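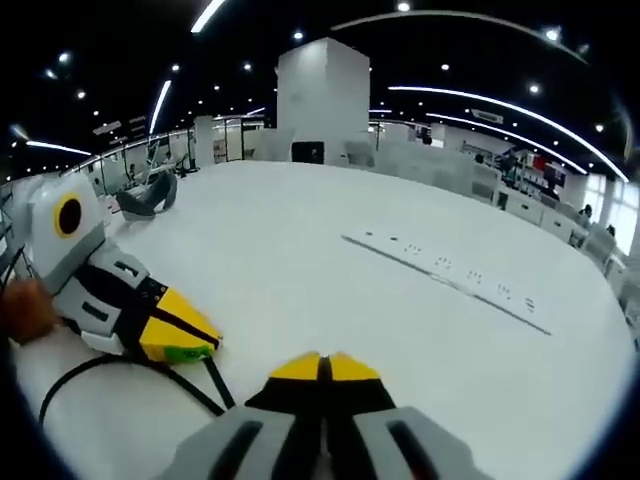 How many demonstrations does it take before a policy is worth testing?

For the cable task at Nelta it took 442, recorded by two operators with hand-held grippers.

The lead engineer on the Dramani project puts the usable share lower. "We dropped 62 of those in review," she said. "Most had tracking loss at the start. The operator moved before the pose estimate settled."

Collection began in September. Operators now hold still for two seconds before each take and keep the wrist below a fixed speed. Takes run around 5 seconds.

She prefers hand-held recording to teleoperation for contact tasks. "On the remote rig you feel nothing, so people slow down and the policy learns the hesitation. With the tool in your hand you close on the part at normal speed."

Remote control is still used for corrections, when the arm stalls and a person takes over. Those segments are stored separately and weighted higher in training. The format comes from Penov, with one field added for grip width.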